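Courses > Robot Software > Handouts > Two-Arm Cloth Handling

Notes by Kaja Lill

The controller runs both arms from one loop at 40 Hz. Each cycle reads the joint states, takes the latest cloth estimate and sends two targets. If the estimate is stale, the arms hold position — they do not go back to the start pose.

With a shirt held at both ends, the distance between the grippers becomes a constraint. Plan the pair as one system with the cloth length as an upper limit. Henumik does this if you set the pair flag in the task file. 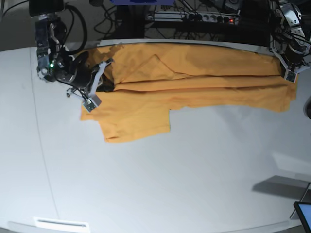
Why not plan each arm separately and merge the paths afterward?
Two paths that are each fine can still pull the fabric tight halfway through the move, and the merge step has no way to fix that.

Perception gives you a cloth outline and up to 113 surface points. Points under a fold are missing, so do not fill them in by averaging. Read the Timmermans notes on layer order before the lab.

Contact: Kaja Lill or Sotiris Antoniadis, Skokinus teaching office | Back to top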